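# About Kesberg

Kesberg sorts and repacks mixed small household goods for retailers that sell through returns and clearance channels. The company was started by Genji Amano in a single unit on Mugo Road and now occupies 3 adjoining units at the same address. Afroza Marikar runs the floor and sets the handling rules.

Goods arrive unsorted. A typical delivery contains personal care items, pet supplies, kitchen tools and stationery, often with the retail packaging missing. Each item is placed in an open rectangular bin, checked against the client's list and assigned to one of 42 categories. Items that match no category go to a separate shelf and are reviewed at the end of the shift.

Bins are gray, open at the top and sloped at the sides. Scuffing on the floor of a bin is accepted. Cracks and sharp edges are not, and a bin with either is withdrawn. 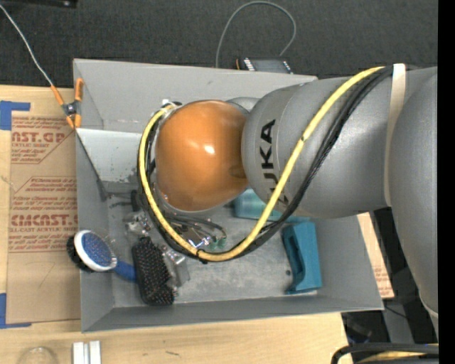 *Gray sorting bin with a blue-handled grooming brush, on a light wooden tabletop.*

Brushes are classed by use first and by handle second. Grooming brushes are kept apart from hair and cleaning brushes at every stage – the three are confused more often than any other group in our records. Bristle condition is graded at the bench, and a brush showing wear is not resold as new.

Stock records are kept in Bevari, our in-house system, under a client number and a bin number. The current item list has 3319 entries. Clients receive a count by category, a grade for each item and a list of exclusions. Smaller clients may ask for a combined report in place of the separate files.

Kesberg serves 62 clients. The largest by volume is Zenska, which joined in February and sends mixed pallets under a fixed schedule. Minimum quantities apply to new accounts and are stated in the quotation.

Page last revised 9 August 2018.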